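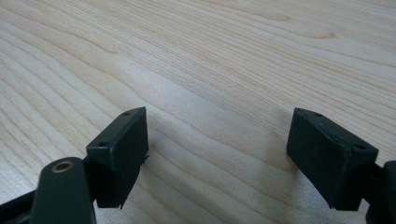 Sarine 木质桌面板 浅色哑光款

品牌:Trastmont
系列:Sarine
类别:工作台及书桌用桌面板(单板供货,不含桌架)
配套桌架:Kanaan 固定式、Zarcombe 升降式
技术资料整理:Lwazi Mofokeng

产品概述

Sarine 为单独供货的木质桌面板,适用于书桌、装配台、检验台、教学操作台及一般室内工作位。板面为浅金色木面,纹理细密,哑光饰面,略带光泽。产品出厂时已完成裁切、倒角、砂光和表面处理,安装前无须再次涂饰。

本页内容适用于标准矩形板。异形板、带线孔板和拼接板的结构数据与标准板相同,加工限制见“定制加工”一节。桌架的承载、升降行程和电气参数不在本页范围内,请查阅相应桌架的资料。

基本参数

板厚:34 毫米
长边棱角:倒圆,半径 2 毫米
短边棱角:与长边一致
板角:直角,去锐
表面:浅色木面,哑光
底面:封闭处理,颜色可能比正面略深
供货状态:成品板,正面覆保护膜,四角加护角
使用环境:室内,干燥,通风
保修期:2 年

长度和宽度按订单确认单执行。确认单所列尺寸为成品净尺寸,包含倒角部分。板厚不提供选配,如需与旧桌面齐平,应通过桌架调平脚或垫片调整高度,不得在现场刨薄板面。

板面外观

木纹细而密,呈柔和的棕褐与米色,走向多为平缓起伏的长带。部分纹线在板面中段弯成浅波,部分收拢成拉长的环形。局部可见颜色略深的弯曲纹理聚集,弧线收尖,形如火焰。上述纹理均属正常外观,不作为分级或退换的依据。

每块板的纹理位置不同,同一订单内也不作对纹处理。需要两块板并排使用时,可在订单备注中注明“并排”,出库时将按色调就近搭配。搭配只考虑整体色调,不保证接缝两侧的纹线连续。

哑光面在不同光照条件下明暗有差异。侧光下纹理对比较强,顶部漫射光下对比较弱。收货验色应在漫射光下进行,视线与板面保持斜角,避免以手持灯贴近板面照射。贴近照射会放大砂光痕迹,所见结果不用于外观判定。

浅色木面受光后颜色会逐渐加深,初期变化较明显。投入使用的最初一段时间内,显示器底座、桌垫、文件盒等长期覆盖物宜定期移位。已形成的色差在移开覆盖物后会缓慢减弱,但不一定完全消失。

外观判定范围

以下情况视为合格:

纹理疏密不均,纹线弯曲、回环或局部收尖;
同一板面内深浅自然过渡;
不同批次之间的色调差异;
底面存在不影响安装的轻微擦痕;
底面孔位旁的定位标记。

以下情况视为不合格,可申请换板:

正面有开裂、起翘或漏涂;
棱角崩缺,且在正常坐姿下可见;
板面翘曲,安装并按规定紧固后仍无法贴合桌架;
预埋螺母松动、偏斜或螺纹损坏;
成品尺寸与订单确认单不符。

结构与连接

桌面底面预埋金属螺母,孔位按 Kanaan 与 Zarcombe 两种桌架通用排布。螺母为盲孔安装,不贯穿板面。随板附安装螺钉及平垫圈,螺钉长度已按板厚匹配,不得换用更长的螺钉。

桌架横梁上的安装孔为长圆孔,允许桌面在宽度方向上随湿度胀缩。紧固时螺钉应位于长圆孔中部。若螺钉顶在孔端,冬季采暖期板材收缩后可能产生内应力,表现为板面微弯或紧固处异响。

使用其他品牌桌架时,应先核对孔位。孔位不符的,可在底面另行钻引孔,以木螺钉固定。引孔深度不得超过板厚的一半,钻头应设限位环。引孔与板边的距离不得小于 50 毫米,与预埋螺母的距离不得小于同一数值。自行钻孔不影响正面饰面的保修,但该孔周边的开裂不在保修范围内。

悬挑与受力

桌面超出桌架支撑边缘的部分为悬挑。任一方向悬挑不得超过 300 毫米。需要在悬挑段安装显示器支臂、台钳或放大镜灯座的,应尽量靠近支撑梁布置,并在板面与夹具之间加垫硬质垫板。

夹持类附件的压紧面应平整,无毛刺。点状压紧头直接作用于木面会留下压痕,压痕属于使用痕迹。夹具下颚同样需要垫板,底面虽经封闭处理,其抗压性能与正面没有区别。

重物宜放置在两侧支撑梁之间,并以底座或托板分散受力。不得将桌面作为锤击垫板使用。需要敲击、冲孔或压装的工序,应另配独立砧座,砧座直接落在有支撑梁的位置。

本产品不作为踏板、脚手板或搁架层板使用。

安装步骤

一、拆除外包装,保留四角护角和正面保护膜。将板平放于室内,底部用等高木条垫起,使上下两面均能通风,静置至与室温一致。

二、在平整地面铺软垫,将板正面朝下放置。软垫应清洁,无砂粒、金属屑及订书钉。

三、将桌架倒置于底面,对齐预埋螺母。左右外露尺寸应相等;前后外露尺寸按使用要求确定,线槽一侧朝后。

四、放入平垫圈,用手旋入全部螺钉,确认每颗均能顺畅进入螺纹后再使用工具。禁止使用冲击类电动工具。

五、由中部向两端交替紧固,至垫圈压平为止。长圆孔处的螺钉不宜过紧。

六、由两人抬住桌架横梁翻转就位。翻转时不得以板的长边着地作支点。

七、调平桌脚,复查板面与横梁的贴合情况,最后揭除保护膜。保护膜应沿板面低角度揭起,不宜垂直拉扯。

安装完成后使用一段时间,应复紧一次螺钉。采暖季开始后(多数地区在 November 前后)宜再检查一次。

环境要求

桌面应远离散热器、暖风口和加湿器出口。散热器位于桌后时,板边与散热器之间应留出通道,热气流不得直接吹向板底。热源造成的单侧干燥是翘曲的主要原因。

靠窗使用时,宜配遮阳帘。长时间直射除引起颜色变化外,还会使受光部分的温度高于其余部分,局部反复升温对饰面不利。

不得安装在室外、半室外阳台、浴室、洗衣间以及地面经常冲洗的场所。实验用途需接触酸、碱或有机溶剂的,应加装耐化学品台垫,或改选其他材质的台面。

日常清洁

日常除尘使用干燥软布,沿木纹方向擦拭。一般污渍使用拧干的湿布擦去,随后用干布收干。油性污渍可用稀释的中性清洁剂处理,处理后以清水湿布复擦,不得残留清洁剂。

不得使用下列用品:

含磨料的去污膏、去污粉;
钢丝球、百洁布粗糙面;
丙酮、香蕉水及其他强溶剂;
含氯漂白剂;
蒸汽清洁机;
含蜡或硅油的上光喷剂。

上光喷剂会在哑光面上形成不均匀的亮斑,并影响后续局部修补的附着。频繁摩擦同一区域也会使该处光泽升高,前臂和鼠标活动区域尤为常见,属正常使用变化。

液体洒落后应及时吸干。先用吸水布覆盖,不要来回擦抹,以免液体被带入板边或线孔。茶、咖啡、墨水和染料类液体停留时间越长,留痕可能性越大。

热锅、热风枪、焊台及刚取出的模具不得直接接触板面。需要放置热物时,应使用带脚的隔热架,使热物与板面之间有空气层。薄型软木垫只适用于杯具。

轻微损伤处理

浅表划痕:用干净软布擦净,沿木纹方向涂少量 Sarine 修补液,静置后以干布收去余液。处理前应在底面不显眼处试涂,确认颜色和光泽。

浅压痕:未伤及饰面的,可不作处理。不建议用湿布加熨斗的方法恢复,该方法易使饰面发白。

圈状水痕:先停止使用该区域,待其自然干燥。干燥后仍有残留的,按浅表划痕的方法处理。

棱角轻微磕碰:用细砂纸顺棱轻磨去除毛刺,再补涂修补液。打磨范围应限制在损伤处,不得延伸至平面。

深划伤、烧痕、溶剂痕和贯穿饰面的磨损,不适用于局部修补。此类损伤可对整个正面重新砂光并涂饰,应由具备相应设备的木工车间完成。砂光前须告知车间底面预埋螺母的位置,避免夹持时受压。

定制加工

可选项目包括圆形线孔、矩形线槽口、前沿弧形凹口及板角倒圆。加工要求以附图形式随订单提交,附图应标明正面方向、前后边以及全部定位尺寸。仅提供文字说明的定制订单不予排产。

线孔边缘与板边之间的距离不得小于 50 毫米。线孔不得落在支撑梁上方或预埋螺母位置。矩形开口的内角按刀具半径保留圆角,不加工成直角。

所有开口断面均作封闭处理,颜色可能略深于正面。现场自行开孔的,应在当日完成断面封闭,未封闭的断面会吸湿,并可能导致孔口周边饰面起边。

前沿弧形凹口只提供于长边。凹口会减少前部有效宽度,选配键盘托架前应核对滑轨安装位置。

纹理走向默认沿长边方向。如需沿短边方向,应在附图中用箭头标明。走向改变后,可供长度受限,以报价单为准。

包装、搬运与存放

每块板单独包装,外层为瓦楞纸板,四角有护角。超过 300 毫米宽的板一律附加长边护条。外箱标签注明型号、净尺寸、纹理走向和批次,标签应保留至验收完成。

搬运时板立起,双手托底,不得仅抓握两端板角。不得用绳索直接勒压板边。经楼梯搬运的,应事先核对转角净空。

暂不安装的板应平放存放,下方垫条等高且上下对齐,堆叠时每层垫条位置一致。不得长期斜靠墙面。已拆包装但未安装的板,正反两面应同时外露或同时覆盖,只覆盖一面会引起两面含水率不一致。

验收

签收时先检查外箱。外箱有穿刺、受潮或明显变形的,应在运输单据上注明并拍照,再行拆箱。拆箱后核对标签与订单确认单,检查四角、长边、正面和预埋螺母。

翘曲检查应在板静置至室温后进行。以直尺沿对角方向贴靠正面,观察间隙。轻微间隙在紧固于桌架后通常可以消除,应以安装后的状态为准。

定制板在现场开孔、裁切或重新涂饰后,视为已验收。

保修说明

自交付之日起 2 年内,在本页所列环境和安装条件下,因材料或制造原因出现的开裂、饰面脱落和预埋螺母松脱,由 Trastmont 负责修复或换板。换板不保证与原板纹理、色调一致。

以下情况不在保修范围内:自然变色;使用造成的划痕、压痕、烫痕和光泽变化;热源、积水或溶剂造成的损伤;悬挑超限;使用非匹配长度螺钉;现场刨薄、裁切或断面未封闭;运输单据上未注明的外箱破损所对应的板面损伤。

申请保修须提供订单编号、外箱标签照片、损伤部位近照以及包含桌架的整体照片。照片应能辨认损伤与最近板边的相对位置。

供货清单

Sarine 桌面板,一块
安装螺钉及平垫圈,一套
修补液试用装,一份
安装说明,一份

可另行订购

Sarine 修补液
圆形线孔盖,黑色或浅灰色
Kanaan 固定式桌架
Zarcombe 升降式桌架
后置线槽
夹具用硬质垫板
耐化学品台垫

与 Zarcombe 升降式桌架配套时的补充说明

桌面安装完成后须执行一次行程复位,再设定上下限位。后沿与墙面之间应留有间隙,供升降时线缆活动。控制盒固定于底面时,使用桌架附带的短螺钉,孔位应避开预埋螺母及线孔。手控器装于前沿底面右侧或左侧均可,安装前确认抽屉和键盘托架的行程不与其干涉。

线缆应预留升至最高位所需的长度,并固定在横梁或线槽上,不得使用胶粘线扣直接粘贴在正面。底面可以使用胶粘线扣,拆除时先用手搓松胶层,再沿板面方向推下。

订购时请写明系列名称、净长、净宽、纹理走向和所配桌架型号。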